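Cables and Hoses: Keeping Them Alive in a Small Workshop

Most cord failures start within a hand's width of the plug or the tool body. The conductor strands work-harden where the jacket is held stiff on one side and free on the other. Check those two spots first when a tool cuts in and out.

Coiling

Let the cable choose its own diameter. Pick up one end, give it a half twist, and see where it wants to fall. Heavy rubber cord likes a coil as wide as a dinner plate or wider. Winding over the elbow puts a twist in every turn and the cord will kink when pulled out. Alternate one turn over, one turn under. A 100 foot cord coiled this way can be thrown across a driveway without a knot.

Store coils on a wide peg or a half round of scrap pipe. A nail makes a sharp bend at the top of every loop.

Bundling

Air hose and power cord running to the same bench can share a path. Tie them at regular intervals, snug enough that the ties do not slide, loose enough that the hose can still be turned by hand. Leave a generous loop wherever the bundle has to move, and anchor it on both sides of the loop so that the bend is spread over the whole length.
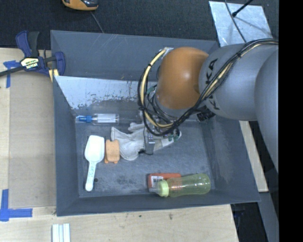
Surireo wrote in to say that regular spacing is wrong for a bundle that flexes, and that the ties should be left off entirely through the tightest part of the bend. On a drop line over a miter saw, the ties in the curve had worn through the hose cover in one winter, while the ones on the straight run were still good.

That is fair for thin-walled hose. Hook and loop straps are a compromise, as they give a little. The Vass straps, 20 to a pack, have held up here. Cut the tails of plastic ties flush with nippers; a tail cut at an angle will open up a forearm.

Hose ends

Barbed fittings go on more easily if the hose end sits in hot water for 2 minutes. Do not use oil, which lets the hose creep off later. Tighten the clamp, run the line at pressure, then tighten again the next day.

Cold

PVC jackets stiffen in an unheated garage. In January bring the cord indoors overnight before uncoiling it. Rubber stays limp and is worth the extra cost if the shop has no heat.

Cleaning

Wipe jackets with dish soap and water. Solvents pull the plasticizer out and leave the surface tacky, then brittle. Sawdust stuck in a tacky jacket does not come off.

Labels

Mark both ends of every cord with its length and wire gauge. Paint marker on heat shrink lasts longer than tape.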